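Open day at the Nongate works, August

The bus let us out at the wrong gate, so my first hour at Nongate was spent admiring its perimeter fence. Good fence. By the time I reached reception the bacon rolls had gone, and I was handed a visitor badge reading "Alasdair Dow," who I am not. I wore it until six and got two handshakes out of it.

Nongate makes oatcakes, or used to. The ovens are still in the long shed and Wilma MacBrayne, who worked them for most of her life, gives the tour with the air of someone showing you a house she sold too cheaply.

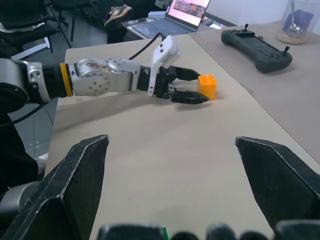 She told us the big oven took 254 trays at a time and that the foreman counted them twice, out of spite. Someone asked if she missed it. "I miss the heat," she said, and moved us along to the flour store, where there was no flour but plenty of signs about it.

The rest of the site is let to small firms now, and most had their doors open. Derkeo was selling candles that smelled of rope. Sarmiento had a stall of coffee and a line for it that went past the toilets and joined the line for those, so a few people got a nice surprise and a few didn't.
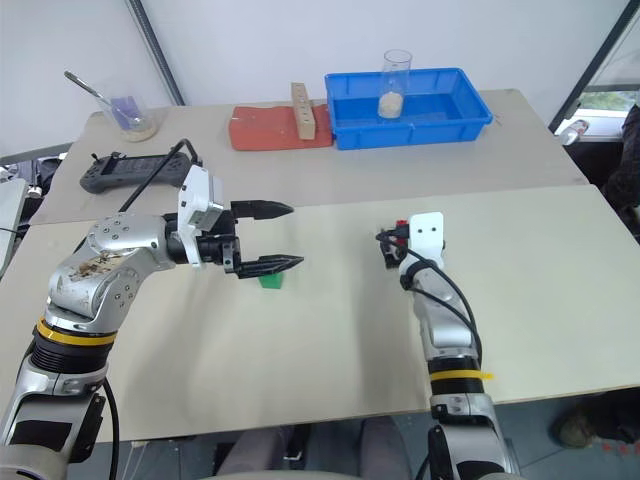
I paid for a flat white and a slice of seed cake, and ate the cake on the loading dock next to Callum Moffat, who was judging the oatcake contest and looked like he regretted it. There were nearly 2255 crumbs on his sweater. The winner was Kolbrún Hauksdóttir, with a rye version that Wilma called "a cracker," and she didn't mean it kindly.

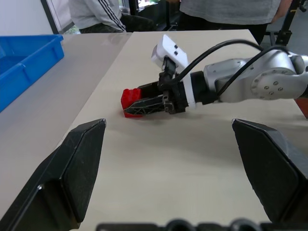
Nongate open day: a tabletop and a silver-white arm.

The bus back leaves from the other gate. Bring your own roll.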